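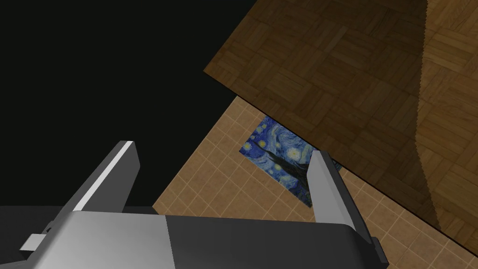

Waraporn Meesuk

Which gripper should I budget for? We're a small print shop and we want an arm that picks up flat cards, even ones lying on the floor by the table. I've been running it in simulation first and I'm having a great time with it! Budget is 4,000 tops. Parallel fingers or suction?

Posted Sep 24, 2019

Siriwan

Fun project! Parallel fingers are tough with anything thin on tile, so price a suction cup too. My Kuvon kit came to 2,615 with the pump (they left out the hose, so ask). Try a card partly under the table edge in your sim before you order, and keep some money back for spare cups.

prukska23

suction. glossy stock is fine, rough paper leaks

Alora

I'd put 3,000 toward the arm and rent the gripper for a month. You'll learn so much!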